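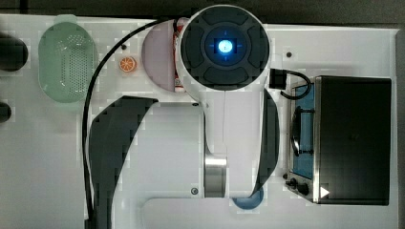
I've had the Viketti gripper set on my bench arm for a little over a month now, long enough that the new-toy glow is gone and I can tell you what it's like to live with. I bought it to replace the Duman two-finger that came with my used arm, and I've been running both of them through the same kitchen table setup so the comparison is fair. Same arm, same overhead camera, same props: the mint green colander, a pink plate, the blue dish, an orange slice and the toaster oven sitting off to the right with its two knobs. If you've ever tried to get a robot to pick up a colander by the rim you already know why it's in there. It's my least favorite object in the house and I've learned more from it than from everything else put together.

First, the swap itself. Viketti uses a twist collar with one locking screw, and I can go from the Duman to the Viketti and be moving again in 5 minutes, including the calibration wiggle. The Duman has four tiny bolts and I have dropped every one of them at some point (one is still somewhere behind the radiator). The Viketti cable also comes out at the side and not the back, so I can tape it down along the arm and stop worrying about it on big wrist turns. The manual is thin and the drawing of the collar is printed upside down, so watch out for that!

The fingertips are what you're paying for. You get three pairs: a hard flat one, a soft ribbed one, and a skinny pair for small stuff. The ribbed ones live on my arm full time. On the plate, the Duman would squeeze, slide and squeeze again, and I'd sit there with my teeth clenched waiting for the crash. With the ribbed tips it just takes the rim and goes. I ran 50 plate pickups with each gripper over one long November evening, and the Viketti missed 5 of them where the Duman missed 16. Most of the Viketti misses came in a clump near the end, and I think I'd bumped the plate stand, but I counted them anyway.

Colander next. This one was closer than I wanted it to be. Both grippers can grab the rim if the approach angle is good, and both of them make a mess of it if it isn't. What helped was turning the speed down and coming in from the short end of the oval. The Viketti opens wider, so you get more room for being wrong, and with my camera calibration I need all the room I can get. The skinny tips got themselves hung up in the little holes more than once, so don't use those unless you enjoy hitting the stop button.

Small packaged stuff was great. Snack bars, tea bags, that kind of thing, all fine with the ribbed tips. Citrus slices, meh. Fruit is slippery and floppy and the force setting that holds a slice will also juice it. You can go lower in the Faledia software, down to where the fingers barely close, and then it works maybe on a good day. I wiped down a lot of orange juice that week. The tips pop off and go in the sink, thank goodness.

Oh, the software. I run everything through Faledia, the free version, and the Viketti showed up in the device list right away. The force slider works, the position readout works, the "auto grip" button I would leave alone. It decided a coffee mug was fully gripped when it was touching nothing at all. There's supposed to be an update. The Duman never had an auto anything, and I kind of respect that.

One complaint about the camera side of things. My Trurell overhead cam sees the table really well until the arm swings across the middle, and then the big top joint is parked right over whatever I'm after. The plate is the worst, it ends up half under there. A wrist camera would fix it, and Viketti sells a bracket for one, but it's extra and it only fits their own camera. Boo. I've been getting around it by backing the arm off, grabbing a fresh picture, and then going in blind for the last few inches.

Noise: it clicks when it closes. My cat leaves the room. The Duman whines, which is worse if you're on a call.

My counter is sitting at 2,758 open-and-close cycles as I write this and nothing has gone loose. The ribbed tips have a shiny patch on the inside edge where they meet the plate, and I've ordered a spare pair. They came in a bag with no label, so I've written "ribbed" on it with a marker.

Would I buy it again? Yes, for plates and packages and anything with a decent rim. If you mostly pick up boxes, keep your Duman and get yourself a magnet tray for the bolts. I'm keeping mine for the heavy stuff, and the wrist bracket is still in my cart while I argue with myself about the price.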